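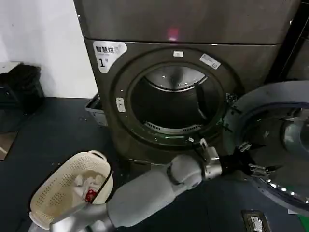

Dryer number 1 at the Lomell open day, door open.

The invitation to the Lomell open day promised "the laundry room, rethought." I have sat through enough of these visits to bring my own sandwich and keep my expectations low. The date was Aug 27, 2018, the parking lot was full by ten, and the welcome talk ran long.

The talk was mostly numbers. Lomell says its shared laundry rooms handled 3,025 loads in June, against 1,708 the June before. Fine, but how many more machines did they have this year? I asked and got a leaflet. The leaflet has a nice drawing of a shirt on it.

The dryers themselves I liked more than I expected to. Number 1 has a dark brushed-metal finish and a white label in Chinese characters, with the machine's number printed large enough to read from the doorway. That sounds like a small thing until you have stood in a basement trying to remember which dryer has your sheets. The door is round with a dark glass window, and it swings out to the right. The drum is stainless steel, and the lint grille sits along the bottom of the opening, where you can get at it without a flashlight.

Less convincing was the claim that a full load of towels dries evenly. Our guide said so 3 times. I would have liked to put my hand into a warm towel and find out, but the schedule had us moving on to the folding tables.

Those come from Kostiuk and are a good height if you are tall. I am not. Detergent was by Jindenar, sold in packets, and the price list had been left off the wall — an oversight, we were told.

The Tudesmont building, with 433 apartments, is supposed to get the same setup next. I would wait and ask the people who live there after their first winter of wet coats. Coffee was free, and there were no cookies left by the time our group got to the table.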